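4.3 Double grasps

The Noreck log records 400 trials with 10 double grasps, where the arm lifted a second object along with its target. Singhal treats these as harmless, and the controller scored all of them as successes. We are not convinced. The gripper reports only that its fingers have stopped closing – it has no means of telling a charger from a charger with leads attached. A hanging plug can snag, and the force limit set in May would not respond until the cable was already taut. Figure 6 shows the kind of load in question.

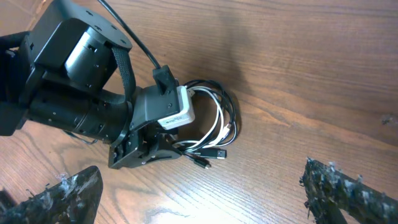 Figure 6. Charger and coiled cables held together above the tabletop, with two cable ends hanging loose.

Until such grasps are scored separately, we would treat the reported success rate with caution.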